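Kolby Loop Station 2: review after a school term

The Kolby Loop Station 2 is a desktop music program for building short pieces out of prerecorded loops. It runs on Windows and Mac, needs no account, and saves everything to a single project file. I teach an introductory recording class and have used it since November, mostly on older laptops with 6 GB of memory or less free on the drive. The notes cover version 2 only.

Installation

The installer downloads the program first and the loop library second. The library can go on an external drive, but the path has to be set before the first launch. Changing it later means a full rescan, and on the slowest laptop a rescan took some 50 minutes. Set it once and leave it.

Loop library

The basic library holds 423 loops, sorted by instrument and then by tempo. Drums and bass are well covered. Acoustic guitar is thin, and most of the guitar loops are in G or D. Search works on file names only, so typing "slow" or "sad" returns nothing unless the word is in the name. Favorites are stored per project, not per user. Students who starred a set of loops on Monday had to star them again in the next project. 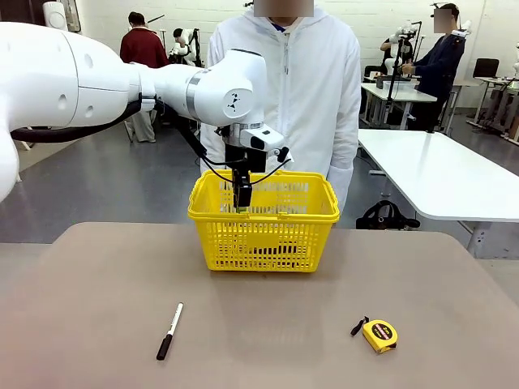
Tempo matching is good within a narrow range. A loop recorded at 100 beats per minute can be moved a little either way without audible damage. Past that, cymbals start to smear and plucked strings pick up a flutter at the front of each note. The Marty engine, found under Preferences > Audio > Stretch, handles strings better than the default one but uses more of the processor. Pitch shifting is a separate control and can be automated.

Timeline and editing

Tracks are added from the left column. Dragging a loop to an empty part of the timeline creates a track of the right type. Dragging the right edge of a loop repeats it, and dragging the lower right corner trims it. The two grab areas are close together and easy to confuse at normal zoom. Holding Shift locks the drag to repeat.

Snap is set to whole bars at startup. For pickup notes it needs to be set to beats or turned off – the shortcut is N. Undo goes back to the last save and no further.

Recording

Any input the computer sees can be recorded. I used a Zukerine USB interface and the built-in microphones. The interface was found without a driver on both systems. Delay between playing and hearing was low enough for keyboard parts at the smallest buffer size, though the laptops clicked at that setting with more than a few tracks running. The count-in is one bar and cannot be changed.

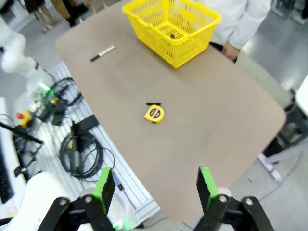
Yellow basket, tape measure and marker on the tabletop.

Mixing and export

Each track has volume, pan, a three-band equalizer and a single effect slot. The reverb is usable. The compressor has one knob and no meter, so it has to be set by ear. Henrik Hinrichs, who teaches the section after mine, routes everything through the free Noson plug-in on the master track and gets a more even level that way. I tried it and kept it.

Export offers WAV and MP3. WAV files come out at the project sample rate with no option to convert. MP3 export drops the track title unless it is typed again in the export window. There is no export of separate tracks, so moving a piece to a larger program means soloing and exporting each track by hand.

Verdict

Good for first projects and short background music. Stable on weak machines – I had two crashes, both during a library rescan. The weak points are search, favorites and the lack of separate track export. Anyone who already records with a full program will find little here. For a beginner class I would use it again, with the library path set in advance and a printed page of shortcuts.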